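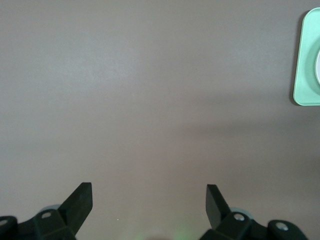

Zanwood library to stay open through summer repairs

The Zanwood branch library will stay open while its roof and heating system are replaced this summer, the town council decided at its meeting on 15th March.

An earlier plan, put forward in February, would have closed the building for 22 weeks and sent borrowers to the Plendia branch across the river. The council received 116 written comments on that plan. Most of them asked for at least part of the library to be kept in use.

Under the new schedule the work will be done in two stages. The children's room and the east reading area will close first, and their shelves will be moved into the meeting hall. When that side is finished, the crews will move to the front of the building and the main desk will shift to the east side. The parking lot entrance on Flekach Street will be the only way in during the second stage.

"It will be noisy, and people should know that before they come in to study," said branch manager Natalie Hollis. "But the books will be here and so will the staff."

Hours will be shorter while the work is going on. The library will open at 10 a.m. and close at 5 p.m., and there will be no evening hours until the second stage is complete. Book returns can be made at any time at the outside drop box, which is being moved next to the bike racks.

The split schedule adds to the cost. Dario Pellegrini, who manages the town's buildings, told the council that putting up and moving the temporary walls would add $960 a week to the contract while they are in place. The money will come from the repair fund already set aside for the branch.

The heating system dates from when the library was built and failed twice last winter - once for three days. The roof over the east side has been patched several times, and buckets were still in use there after heavy rain last month.

The local history collection is the one part of the library that will not be available. Its 500 boxes of papers and maps will go into storage at the Jayawardena Building before the crews arrive. Anyone who needs something from the collection should ask at the main desk by the end of next month.

Story hour and the tax help sessions will continue at their usual times. Both are moving to the small room behind the main desk.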